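Salt bags: jar, clip or just leave it?

rajipaul43
Sorting out the dry goods cupboard and I'm stuck on salt. We buy it in those soft white bags from the Chinese supermarket in Coltham and they never stand up once they're open. Do you lot decant or what?

Celeste_H
Decant, always! I've got a row of Viststead jars and the salt one gets used more than all the others put together. Bag goes straight in the bin.

vmontes
Disagree. Jars are a faff and you end up with 200g that won't fit, so you've got a jar AND a bag. I roll the top down and peg it. Been doing that for 15 years and never had a problem.

rajipaul43
Ours is this sort, if it helps. I can't roll it very neatly, it just goes all floppy on me.
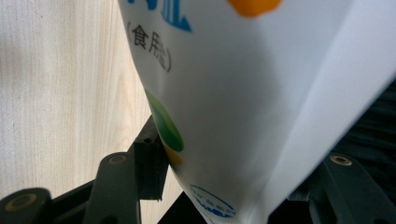 White bag, blue print, little green leaf on the side

bernice.a
Oh I think I know the type! I can make out 食用 in the brackets, so "edible", and is the next one 盐 for salt? Bit squashed to tell. I'd stand the whole bag in an old Sosa coffee tin and fold the top over the rim, then you've still got the packet if you want to check anything.

Celeste_H
But then you're digging about in a tin with a spoon, Bernice. Wide jar, done.

vmontes
Peg. 35p for a whole strip of them at the market.

rajipaul43
Quite like the tin idea, sorry Celeste! Is it OK with metal though? I've read salt can rust things.

bernice.a
Mine's had a bit of rust round the bottom seam, so maybe pop a saucer under it.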